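In Praise of the Plain White Microwave

I have owned a stand mixer that weighed more than my dog and a pasta machine I used twice. The thing I'd save from a burning kitchen is the microwave. I'm serious! It's cream-white and boxy, it does its job every single day, and I have never once had to watch a video to find out how to clean it.
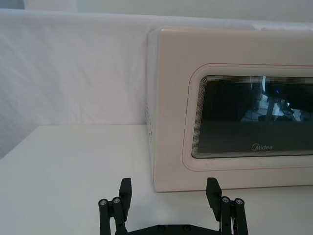
By Renzo Lo Presti
Sat 28 July
Home & Kitchen

My love affair with the humble microwave started in May, when I moved into a rental in Wiltlow with a stove that had two working burners (and one of those was moody). My neighbor Thomas Negri came over with a bag of potatoes and asked where my microwave was. I said I didn't believe in them. He looked at me the way you'd look at someone who didn't believe in socks.

So I went shopping, and oh boy. You can spend a fortune on these things now. There are ovens that talk to your phone and ovens with a setting for sourdough. I came very close to buying one at Cosel with a touchscreen bigger than my first TV, and then I stood there picturing myself at midnight, scrolling through menus to warm up soup.

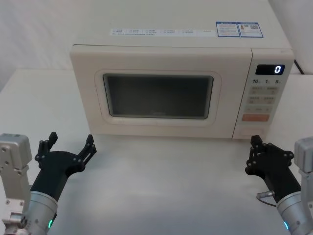 What I want is buttons. Give me a key for ten minutes, a key for one minute and a key that starts the thing, and I'm happy. I like to poke at it half asleep and know what I'll get. If a button is a different color from the rest, even better, that's the one my thumb will learn first.

I also want it to look like nothing much. Mine has soft corners and it goes with every dish towel I own. My sister calls it the refrigerator's baby. Black and steel ones look terrific in the store, but I had a steel toaster for years and I spent half my life wiping fingerprints off it, so no thank you.

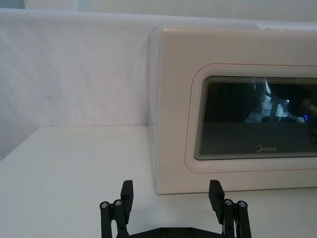 Then there's where to put it. Please don't stick it up over the stove if you're on the short side like me, I've worn enough hot gravy. A table or a counter at elbow height is lovely, with room for the door to swing and a clear spot to set the bowl down. Check the manual for how much air it wants around it, too. I had to move the bread box, and the bread box has been fine about it.

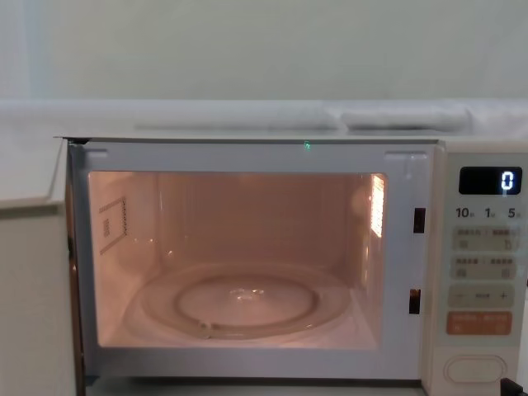
Cleaning takes me no time at all. I put 500 ml of water in a glass bowl with half a lemon, run it until it steams up the window, then leave the door shut for 15 minutes while I do something else (usually eat a cookie). Everything wipes right off. The turntable goes in the sink with the dishes, and I give the roller ring a quick rinse while I'm there, which I skipped for weeks until it started to squeak.

Thomas still comes by with potatoes. We prick them with a fork, eat them with too much butter, and argue over who gets the last one.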